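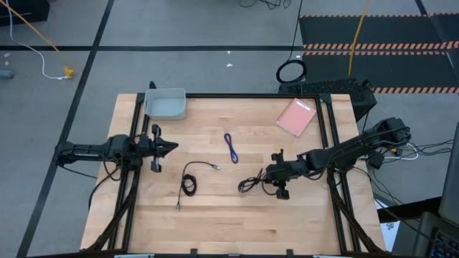

Cables sobre la mesa, con la cubeta gris y el cuaderno rosado.

Estimada Nosipho Jacobs:

Le escribo con mucho gusto para contarle cómo va la recuperación de cables en el taller de Fornthorpe, que Rirnlow ha tenido la generosidad de apoyar. La mesa de madera ha quedado reservada para esta tarea — antes compartía sitio con las cajas de Merneo — y se trabaja mucho más a gusto.

Seguimos plegando los cables largos en un haz estrecho, como el azul oscuro, y recogiendo los negros en rollos pequeños. Los que ya están vistos van a la cubeta. 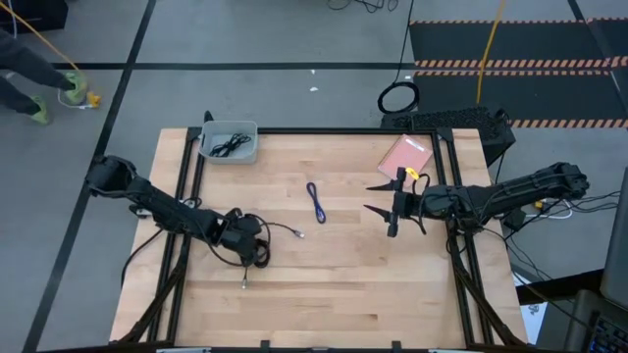
Gastos y material

De los 500 euros de este tramo hemos dedicado una parte a cubetas y etiquetas. Quedan por comprar 2 cajas con tapa, que pediremos en octubre.

En cuanto a la cubeta, nos ha gustado que tenga el asa calada en la pared, porque se lleva muy bien de la mesa al estante. 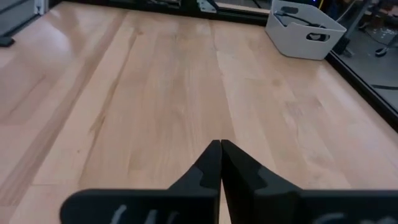 También quisiéramos ordenar las estanterías del fondo, que buena falta les hace, y preparar cinco lotes para las aulas del programa Sun. Si le viene bien acercarse alguna mañana, la recibiremos encantados — y con café — para enseñarle todo con calma.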